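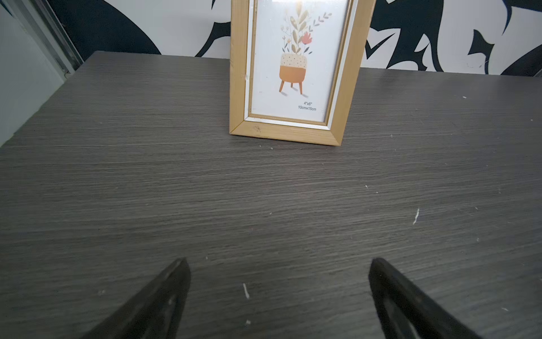
Posted by Anoma Siriwardena on February 18, 2022

Can a robot dust my shelves yet?

OK so I have 34 picture frames. Yes, I counted, because I dust them and I'm sick of it! Most are cheap 4x6 ones with the wood-look edge, and a few still have the store's paper print in them (I like the plant one, leave me alone). I already own a robot vacuum and love it, but it can't do anything above ankle height. Is there anything out there that'll pick up a frame, wipe under it and set it back without smashing the glass? My cousin swears it's coming by June. I have my doubts.

Mali Trevor

Not for home, no. Save your money and get a microfiber duster.

Girish Lodhi

I run two arms in a shop at Volthorpe, so I'll give you the longer version. Picking up a frame is doable if it's always the same frame in the same spot. Move it over, lean it a bit differently, bump the lights, and you can be back to fiddling with it all afternoon. Crumbs are worse, they're tiny and they go everywhere.

Passing something small from one hand to the other sounds like nothing, right? Your kid can do it. On our setup I spent 65 tries on one handover before I was happy, and that was with me babysitting the whole time.
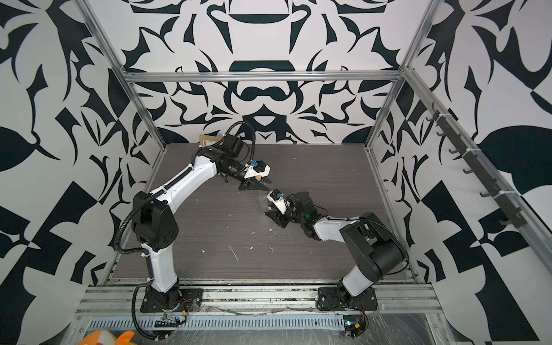 Two arms, one small tan piece, and plenty of flecks left to clean up.

So could a pair of arms dust one shelf someday? Sure, I'd bet on it. All your shelves, with the cat walking through? I wouldn't wait up for it.

Loïc Vasseur

what about museum putty so they dont fall over, then just use a leaf blower lol. works on my garage shelves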